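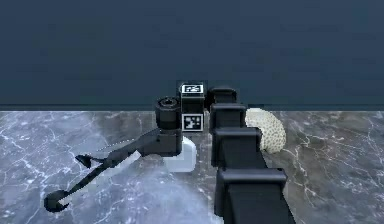
Gray marble with white veining against a slate-blue wall.

How to Enter Your First Pageant

By Ebony Pirihi
12 December 2022

Most local pageants take first-time entrants with no stage experience. The steps below follow the order I used for the Miss Narnar contest, and they should work for most city and regional events.

Step 1: Read the rules before you pay anything

Download the entry packet and read all of it. Check the age limits, the residency rule and whether the fee is refundable. Some contests charge a deposit first and the balance later. Add both together, then add travel, shoes, alterations and any tickets you have to sell. If the packet doesn't list the ticket requirement, email the director and get the answer in writing.

Step 2: Fill out the application

Write your bio in the first person unless the form says otherwise. Keep it short. Mine went through 4 drafts, and the one I sent had the fewest adjectives. List jobs, school, and anything you do regularly in your community. A gap in work is fine to mention. I was between jobs when I applied and said so.

You will also need a headshot. Use a plain background, daylight if you can get it, and the makeup you'd wear to a job interview. Save the heavy stage makeup for the stage.

Step 3: Find a gown you can walk in

Buy secondhand if your budget is tight. I found mine at Limsakul, a consignment shop in Irnar, and paid for the hem separately. Bring the shoes you plan to wear to the fitting, or the length will be wrong. Sit down in the gown, climb a few stairs in it, and raise both arms before you agree to buy.
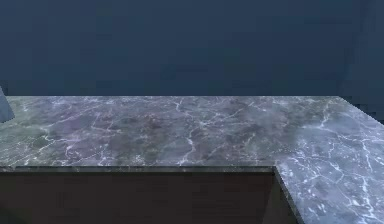

Marble countertop and a dark blue wall.

Step 4: Practice the walk

Put on your stage shoes for 12 minutes a day. Start on a hard floor, then try carpet. Pick a spot at eye level across the room and keep your chin even with it. Turns are where most beginners wobble — slow them down until you can stop without taking an extra step.

Record yourself from the side once a week. It isn't fun to watch, but posture problems show up right away.

Step 5: Prepare for the interview

This part often counts for more of the score than people expect, so check the breakdown in your packet. Bảo Mạc, who coached me in August, gave me a stack of 40 questions and had me draw from it at random. Answer out loud. Reading them silently does very little.

If you don't know something, say so and explain how you would find out. Judges tend to move on quickly after that.

Step 6: Pack the night before

Lay everything out and check it against your schedule:

Gown, in a garment bag
Interview outfit
2 pairs of shoes
Safety pins, fashion tape and a small sewing kit
Snacks that won't stain
Phone charger
Printed copy of your entry confirmation

Put your name on the garment bag and on both shoe boxes. Dressing rooms are crowded, and a lot of nude heels look the same.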